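In Praise of the Red Cloth

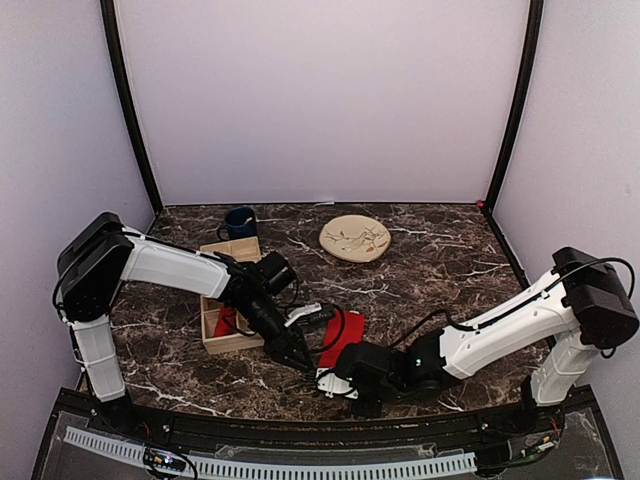

I own 104 cloths. I know this because I emptied every drawer and cupboard in January and laid them all out on the bed: dish towels, dusters, napkins, the squares I cut from old sheets, and a stack of beige things I can't remember buying. If I could keep only one color out of that whole pile it would be red, and I wouldn't have to think for very long. Put a red cloth on a dark brown marbled tabletop, the kind with white and grey veins running through it, and your eye goes straight there. Add a wooden box and you have my favorite pairing in all of housekeeping, a good cloth and somewhere plain and sturdy to keep it.

I know the case for white. White cloths can be boiled and bleached, they look fresh on a line, and restaurants love them. My grandmother's kitchen in Reltcombe ran entirely on white cotton, and I used to iron it for her on Saturday mornings, which I enjoyed more than I let on. But white cloths make you nervous! One beet, one drip of coffee, and you're running cold water and muttering. I have stood at a sink at eleven at night scrubbing a napkin that cost less than the soap I was using on it.

Red lets you get on with things. Tomato sauce, paprika, cherry juice, the last inch of wine somebody knocks over while telling a story, a red cloth takes them all in and you can deal with it on laundry day. It also doesn't get lost. I used to put a gray duster down on the counter and spend ten minutes looking for it (it would be under my hand, more or less). The red ones I can spot from the hallway.

People will tell you red bleeds, and they're right, it does. I ruined a very nice pillowcase finding that out. Wash new red cloths by themselves, cold, 2 or 3 times, before you let them anywhere near your other laundry. I bought six at the Clurneck market the summer before last and the first rinse looked like cranberry juice. By the fourth the water was clear, and they've been well behaved ever since. They've faded a little, too, to a softer red I like even better.

Now, the box. I feel as strongly about wooden boxes as I do about red, and I've tried the alternatives. I had a Mockus drawer organizer with little slots, and it was fine until I owned a cloth bigger than a slot. I had a Valtix bin with a lid that snapped, and I stopped putting things away because I hated the snap. A long wooden box with a few simple compartments is the one that stuck. You drop the folded cloth in, you take the folded cloth out. You can carry the whole thing to wherever the mess is. It gets dented and scuffed and looks better for it, and when the cloths are all in the wash it will hold onions, or mail, or a sleeping kitten for as long as the kitten allows.

I'd also like to say a word for dark tabletops, which get a bad name because they show every crumb. That's exactly why I like mine! A pale speckled counter can hide a whole slice of toast from me. On dark brown I see the flour and the sugar and the ring from the glass, and I wipe it up while I'm thinking of it. Veining helps as well, as it gives you something nice to look at while you do the job. I've caught myself following one pale line from edge to edge with the cloth, well past the point where anything needed wiping.

So please, if you have a drawer full of beige, go and buy one red cloth. Wash it by itself, fold it any way you like, and leave it out on the table where you can see it. Mine is drying over the oven door as I write this, and there's soup to clean up.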